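Ticket: Übergabe der Dose am Gefrierfach, linke Hand
Projekt: Sturine (Zweiarm-Aufbau, Gemeinschaftswerkstatt)
Status: offen, aber es wird!
Bearbeitet von: Vlasta Kuruc

Fehlerbild
Greifen klappt inzwischen richtig gut, Übergeben noch nicht. Sobald die linke Hand eine Dose über der Arbeitsplatte hält und zur Schublade schwenken soll, meldet Stovum "Handgelenk: Sollwert nicht erreicht" und der Arm bleibt stehen. Von 7 Durchläufen am Vormittag sind 2 so abgebrochen. Die rechte Hand hat den Fehler noch nie gezeigt.

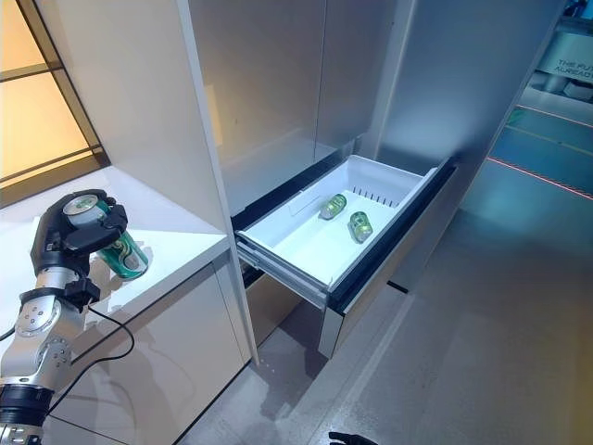

Linke Hand mit Dose über der Arbeitsplatte, Schublade offen.

Erster Verdacht: das Kabel am Handgelenk. Es hängt in einer Schlaufe herunter, und ich dachte, bei der Drehung nach innen spannt es. Also Schlaufe verlängert, neu befestigt, nochmal gefahren. Gleicher Fehler, gleiche Stelle. Schade, aber wenigstens ist das jetzt sauberer verlegt als vorher!

14:20 Uhr
Handkamera dazugeschaltet und die Finger ohne Dose einzeln durchbewegt. Daumen läuft butterweich, die anderen auch, keine Meldung im Log. Damit ist die Hand für mich raus.
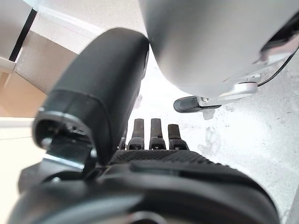
Danach die Parameter in Pimentel verglichen, links gegen rechts, Zeile für Zeile. Und siehe da: Beim Momentenlimit am Handgelenk steht rechts 320, links nur 300. Das muss noch aus der April-Konfiguration stammen, als wir links ganz ohne Last gefahren sind. Ich hab mich so gefreut, dass ich erstmal durch die halbe Werkstatt gerufen habe.

15:05 Uhr
Links ebenfalls auf 320 gesetzt, Stovum neu gestartet, Nullpunkte kontrolliert. Dann die Dose quer gegriffen, das ist für das Handgelenk die unangenehmere Haltung.
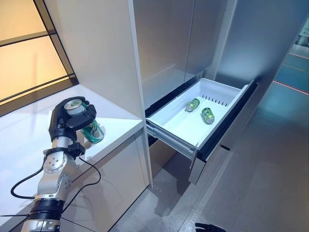
Kein Abbruch mehr, auch nicht mit langsamer Fahrt, wo es vorher besonders gern gehakt hat. Die Restabweichung am Handgelenk liegt bei ungefähr 2 Grad, damit kann ich leben. Wer es genauer mag: Das Huretti-Skript zur Kalibrierung liegt im Projektordner, bitte vorher beide Arme in Grundstellung bringen.

Nächster Schritt ist die beidhändige Variante: links oben fassen, rechts von unten stützen, dann über der Schubladenkante loslassen.

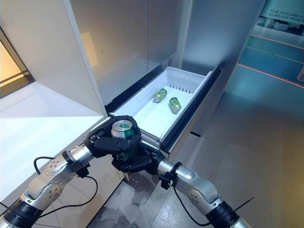
Offen ist noch die Reihenfolge beim Öffnen der Finger. Im Moment gibt Stovum beide Hände gleichzeitig frei, ich hätte gern erst links und dann rechts. Falls jemand von euch das schon mal gebaut hat, schreibt mir bitte ins Ticket, ich probiere alles aus! Bis dahin bleibt das Limit auf 320, bitte die alte Konfiguration nicht wieder einspielen.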